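Tedberg hand-held gripper, pair B: setup and care notes

Maintained by Mavis Okafor. Pad and tag procedures by Cletus Strickland. Covers the two hand-held units used at the Coverport site. The older single unit at Iwasaki has a different slide and is not covered.

Status

Both units in service. Firmware and mount revisions match. Left unit had its pads replaced in March. Right unit is on its original body and second set of pads.

What is in this folder

setup.txt: the short version of this file, for printing
pads.csv: one line per pad change, by unit and side
calib/: lens calibration files, one per camera, named by unit
tags/: print-ready tag sheets
log.txt: free-form repair log, newest entry first

Setup before a session

1. Open and close each gripper by hand ten times with the power off. The stroke should feel even. If it catches near the closed end, go to Slide cleaning.

2. Check that the pad tips meet when closed. A gap at the tip with contact lower down means a pad is seated crooked. Pull it and seat it again. Do not bend the finger to correct it.

3. Check the tag plate. It sits tilted above the rear of the body and must not move when pressed at a corner. Tighten from the back only. The front face of the plate has to stay flat and clean, and the tag must have its full white border.

4. Power on and wait for the camera to settle. Record 13 seconds of open and close motion with the pads in view. The finger width reported by the tracker should return to the same value at each close.

5. Put on the head-mounted unit last and start it after both grippers are recording. The sync script expects this order and will reject a session started any other way.

Pads

Pads are the part that wears. The inner face is textured and loses grip when it fills with lint or soap residue. Wipe with a damp cloth and let the pad air dry. Alcohol is fine on the body but hardens the pad material, so keep it off the fingers.

Pale specks on the rim are cosmetic. Change the pad when the texture can no longer be felt with a fingernail, when the rim splits, or at 2000 logged grasps. Always change both pads of a unit together, and write the change in pads.csv the same day. Two changes in the spring went unlogged and the counts for those weeks are useless.

Slide cleaning

Remove the two screws under the notch and lift the finger carriage straight out. Brush the rail dry. Apply Vukura light grease with a swab, a thin film only, and run the carriage end to end before closing up. Too much grease migrates to the pads within a day.

If the carriage still catches after cleaning, check the rail for a burr at the closed end. Right unit had one, see log.txt entry 125. It was dressed with a fine stone and has not come back.

Lens

Clean with a dry lens cloth. The lens is a wide fisheye and any smear near the center shows up on the fingers, where the width tracking looks. Do not unscrew the lens for cleaning. If it has been turned at all, the calibration is void and has to be redone with the board in calib/.

The dark corners in the recorded video are normal and are masked out in processing. A dark patch that is not symmetric is a fault, usually a shifted lens hood.

Working near appliances and liquids

Neither unit is sealed. Spray bottles and pump bottles may be handled with the grippers, but wipe down both bodies after any session that includes them. Rest the units on a dry surface with the fingers up.

Tag detection drops when the plate is turned edge-on to the head camera. Operators working side by side should keep their plates upright where possible.

Known problems

Width reading jumps by a few millimeters when the fingers pass in front of a bright ceiling light. Fixed in processing for all sessions after 3711. Earlier ones need the manual offset in setup.txt.

Grip strips on the top surface lift at the ends in humid weather. Press back down. Replace if the adhesive has picked up dust.

Right unit reports low battery early. Cell has been ordered. Until it arrives, charge between sessions and leave nothing on the charger over Sunday.

Changes to this file go through Mavis.

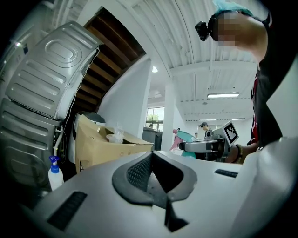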